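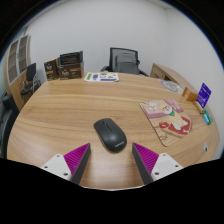
Pads on either side of the mouse, not closed yet.

Workshop tips: picking up a computer mouse with a hand-held gripper

807 shares | 30 comments

Every student robotics club I have helped with picks the mouse as its first object, and every one of them thinks it will be easy. I have my doubts. Our Carnside group has a goal of 1000 good pickups by 2nd August, and I'd settle for fewer if they were clean. Some things that help:

Open the fingers wider than you think you need. If you come in narrow you nudge the mouse, and then you're chasing it across the table.

Look at which way it is lying before you reach. A mouse set diagonally wants a turned wrist. People will tell you soft pads forgive a bad angle. They forgive a little.

Leave the rest of the table alone. Boxes, stickers and paper at the back are fine as long as your hand has a clear way in. I used to make students tidy everything first and I can't say it made any difference.
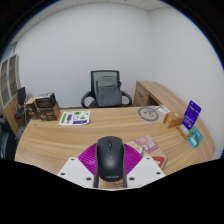 Once you have it upright, hold still for a slow count before you do anything else. Then put it down gently. Half the club treats letting go as the end of the job and drops it from a height — check the scroll wheel after a day of that.

Wipe ribbed pads with a barely damp cloth. The Clustis guide suggests a special cleaner. I tried it in May and went back to the cloth.

Don't trust the score sheet too much either. The team at Brarkolia wrote down 1667 pickups last season, with no note of how many were dropped. Write down the drops.

30 comments | Share this tip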